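3.2 Simulated cabinet task

Before the arm was bolted to the bench in the shared workshop, the drawer routine was tuned in simulation. The scene holds a white arm with a black parallel gripper, a wooden floor and a two-part cabinet — a cream upper unit over a dark brown base. Only the curved silver handle on the base is a target. The door handle above it stays in the scene as a distractor.

Each of the 200 training layouts shifts the cabinet and turns it slightly. The planner, written by Hirose and Bangash, brings the open gripper to a pre-grasp pose beside the handle and then hands over to the learned policy. Figure 2 shows the arm near this pose, with the upper fingertip next to the handle.

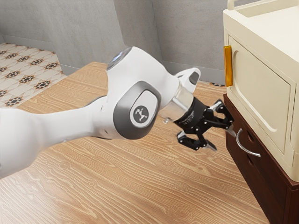 Figure 2. Approach to the drawer handle, simulated.

Contact settings were the main source of trouble. With the default friction the fingertips slid along the bar, and the policy learned to hook the handle with one finger. We raised the friction, shortened the time step and ran the 200 layouts again. A further 100 layouts were held back for testing — none was used to tune the planner.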